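7.3 Setting approach targets from the wrist camera

Use this procedure to teach Predis the loop and recess targets for a new part. You need Predis Control running, the arm homed, and operator rights on the Stovport planning server.

1. Open Targets > New and choose Wrist View. Set the approach speed to 8 mm/s.

2. Lock exposure before you teach anything. Bare metal and folded rims produce strong highlights, and auto exposure will shift the edge map between views.

3. Jog the finger to the opening of the silver U-shaped loop, below the grey plate. Click the inner edge of the loop on both sides of the opening, then press Fit.

Note: Do not click on the bright rim of the plate. The fit will accept it as a valid curve and place the target too far to the right.

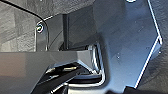 4. Check the fit residual in the status bar. If it is over 11 px, clear the points and repeat step 3.

5. Draw a keep-out zone over any cable in view. The planner treats thin black cables as shadow unless they are marked.

CAUTION: Keep-out zones are stored with the target and not with the cell. If you copy a target to another cell, redraw them.

6. For a part with a recessed channel, select Recess as the target type. Pick the two screw heads at the upper corners of the plate as anchors, left one first. Set the pivot point on the rounded end cap of the black arm, where it sits in the left part of the channel. 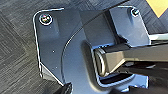

7. Turn on Finger Mask. A finger blocks part of the channel at close range, and unmasked pixels are read as part surface.

8. Run Plan > Dry Run. The path preview should stay green for its full length. An amber section means clearance is under 19 mm; raise the approach height and run it again.

9. Save the target. Names are limited to 27 characters and cannot contain spaces.

If Dry Run stops with "anchor lost", see 7.5. Server rights are set by Sidra Janjua at the Druvilau office.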